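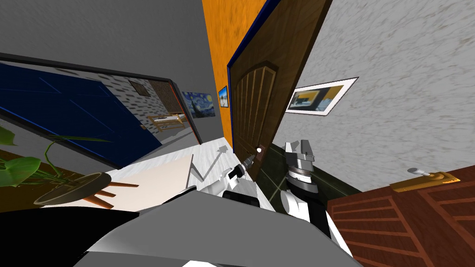 Re: Head cam view rolls over as soon as the left arm reaches for a door knob

wattlebird_dev
Posted 6/27/24

Hi all, first proper post in the sim section so be gentle. I've got the two-arm base in a Rurkholm house, trying to get the left gripper onto the round knob of the brown door, the one with the arched panel. Head view's at the top of the post. As you can probably tell, the horizon has gone for a wander. Every door frame leans from lower left up to the right and my knob detector hates it. I'm on the Ernberg planner with the stock whole-body config, seed 140 if anybody wants to try the same layout.

What I want to know is whether the planner is meant to be using head roll as a free joint. I never asked it to! I've set a gaze target on the knob and that's all.

sprocketmum
Yep, had this in April. Gaze target only constrains where the camera points, so roll around the view axis is left over and the solver will spend it on whatever it likes. Add an upright cost on the head link. I use a weight of 10 and leave the rest of the config alone.

wattlebird_dev
Ooh, ta. Is that a cost or a hard constraint in your setup?

sprocketmum
Cost. Hard constraint made the solver fall over whenever the base was close to a wall.

Weidong Jia
I'd argue with this a bit. Before you touch the head, check the base. If the whole robot is tipped in the sim then levelling the camera only hides it. You can't tell from a head view which link has rolled. Print the base orientation in the world frame and compare it with the head. It's a two-minute job and it'll save you an evening of tuning weights for the wrong joint.

Also, why does the picture need to be level at all? The knob is round. Your grasp pose comes from depth and the camera transform, and the transform already knows about the roll. If the detector can't cope with a leaning door then I'd call that a detector problem. Train with random roll and you're done.

sprocketmum
Fair call on checking the base, but I don't agree on the rest. Random roll is lovely if you've got the time to retrain. Some of us are on one GPU and a heater that trips the same circuit.

wattlebird_dev
Okay, printed it. Base is flat as a tack, pitch and roll both zero to 2 decimal places. So it's the head, and sprocketmum gets the biscuit. Retraining isn't on the cards for me this week either, I'm using the Bistiletti detector weights as they come.

Xuân Lục
Can I ask about the mirror? There's that big navy panel on the left with a bed and a bit of stone wall showing in it. In my runs a mirror like that was a bigger headache than any head tilt. The depth buffer gave me the glass surface but the segmentation net labelled the reflected room as real, so the mapper kept planting a bed inside the wall. The planner then thought it had a whole bedroom to swing an elbow through.

wattlebird_dev
Oh no. I hadn't even looked at the map on that side, I've been so fixed on the knob. Checking now.

wattlebird_dev
Well, there's a bed in my wall.

Xuân Lục
Haha, welcome. Quick fix is to tag the panel mesh as a reflector and have the mapper drop any semantic label inside its outline. It's cheating a bit, because you only get that tag in sim, but it'll let you get on with the door.

Weidong Jia
It's cheating a lot. The colour of the policy's mistakes will be completely different on hardware. I'd keep the mirror in and make the mapper trust geometry over labels.

Xuân Lục
If the goal is hardware, sure. I read the post as somebody wanting to get one gripper on one knob before tea.

wattlebird_dev
That's me! Hardware is a long way off. Has anyone got an opinion on the other door while we're here, the reddish one on the right with the lever handle? I was going to use the same grasp for both and just change the target.

sprocketmum
Don't, you'll want a separate grasp set. For a knob I let the wrist roll be anything and close on the centre. For a lever you need the fingers across the bar and a pull-down arc afterwards. Rampersad has a lever primitive in its door module, and I ran it over 200 random starts without having to edit anything except the approach distance. And have a look at where your right arm is parked. Mine used to stand up in front of the camera like that and I'd lose a chunk of the floor behind it. A tucked rest pose for the idle arm is worth the bother.

wattlebird_dev
Righto: upright cost first, then the reflector tag, then tuck the right arm. Weidong, I'll try your geometry-first mapper on a separate branch so I'm not changing everything at once. Does it need the labels to come in on their own topic, or can I leave them packed in with the cloud?

Weidong Jia
Own topic. Otherwise the mapper has no way of weighting them separately. I'll paste my config tonight when I'm back at my desk.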